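**Colour and Light in Interior Spaces: Week 11 Handout**

Gustach College, Cilham Campus. Revised Jul 23, 2021.

These notes accompany the lecture on coloured illumination and the perception of surface colour. Students are expected to have completed the May reading on colour temperature before attending the tutorial.

### 1. Surface colour and light source

The colour we attribute to a surface depends on two factors: the wavelengths present in the light that reaches it, and the proportion of each wavelength that the surface reflects. A white surface reflects most of the visible spectrum fairly evenly. It has little colour of its own to contribute and will take on the colour of the source. A deep green wall under a red lamp has very little to reflect and appears close to black. 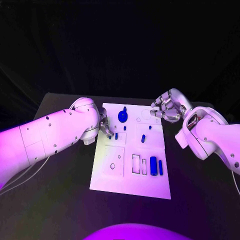
Neutral finishes are the first to reveal a cast. Designers often specify white joinery on the assumption that it will sit quietly beside any other finish, and under daylight this assumption is usually sound. Under pink or violet light it fails: the white board and the white arm casings take on lavender and magenta tints, while the tabletop stays a dark grey-brown. Dark finishes return less light overall, and a cast on them is harder to detect by eye.

### 2. Adaptation

The visual system adjusts to the prevailing light. After several minutes in a warmly lit room, an occupant will again judge a sheet of paper to be white. A camera set to a fixed white balance makes no such adjustment. Adaptation is also incomplete under strongly saturated sources, and students should not rely on it when assessing a scheme for retail or hospitality use.

### 3. Specifying illuminance

For the studio exercise, use 100 lux for circulation areas and 400 lux for the work surface. The Lostent foyer plan shows a measured value of 228 lux at the reception counter; treat this as the existing condition.

### 4. Tutorial preparation

- Bring three paint samples: one white, one mid-grey and one saturated colour of your choice.
- Record the appearance of each under daylight and under one coloured source.
- Read the chapter on metamerism in the unit reader.

Written responses are to be submitted through the unit page before the tutorial. Late work will be assessed in accordance with the faculty policy.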